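**Stapler bends the second leg, what do you do?**

**skodik_paper** wrote:

Good evening to all. I make small booklets at home, recipes and walking routes, and I fold them by hand. Each booklet has two staples. Since July my stapler closes the first leg nicely and bends the second leg to the side, so it scratches the finger when you turn the page. I bought new staples, the Clirora ones from the box of 1234 (strange number, but it is printed so). The problem is the same.

I have cleaned the channel with a dry cloth. I did not use oil because I am afraid of stains. Must I buy a new one, or can it be repaired?
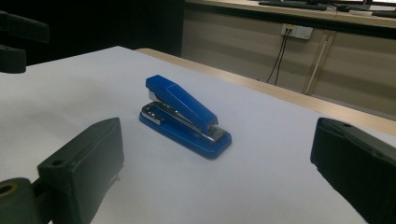 My booklets are not thick, most have six sheets and a cover. The cover is the heavier Prelwood paper, 200 gram. I work on a white table, so that I notice every small mark before it goes on the cover. The stapler is the blue one with the long chrome channel, and the silver plate at the front has the small round holes where the legs must close. I pressed slowly, I pressed fast, I pressed with two hands. Slowly is a little better.

---

**macedo_binds** wrote:

Look at the plate first. On many desk staplers you can turn it, one side closes the legs inward and the other side opens them outward. Maybe yours is turned only halfway. Push the small button under the base, if there is one, turn the plate until it clicks, and try on scrap paper.

---

**skodik_paper** wrote:

Thank you, but I have no button under the base. I tried to turn the plate with my fingers and it does not move. Perhaps it is fixed.

---

**greylamp** wrote:

I do not agree that it is the plate. If one leg is good and the other is bad, and always the same leg, then the head comes down not straight. This happens when the hinge at the back becomes loose. Hold the upper arm and move it gently left and right. If it moves more than a hair, the stapler is finished. You can tighten some hinges with pliers, but mine lasted only 40 booklets after this and then it was worse than before.

---

**macedo_binds** wrote:

A loose hinge would give bad staples on both sides sooner or later. I had one with a very loose hinge for years and it closed well. Heavy cover paper is a more likely reason. 200 gram with six sheets, folded, is not little for a desk stapler.

---

**greylamp** wrote:

For years? Then we had different luck. I still say check the hinge before you blame the paper.

---

**tinthimble** wrote:

May I ask how you reach the fold? With a normal stapler the arm is too short for the middle of a big page. I open mine flat, put the booklet on a piece of cork and staple into the cork, then I close the legs by hand with the back of a spoon. It is slow but both legs are flat and nothing scratches.

---

**skodik_paper** wrote:

My pages are small, so I reach the fold from the top and from the bottom.

I made the tests. The arm moves a little to the left, I cannot say if it is more than a hair. Without the heavy cover, the second leg is better but still not flat. So perhaps you are both right. Tomorrow I will try the cork and the spoon. Which thickness of cork do you use?

---

**tinthimble** wrote:

An old place mat, folded double. Any thickness is good if the legs do not touch the table.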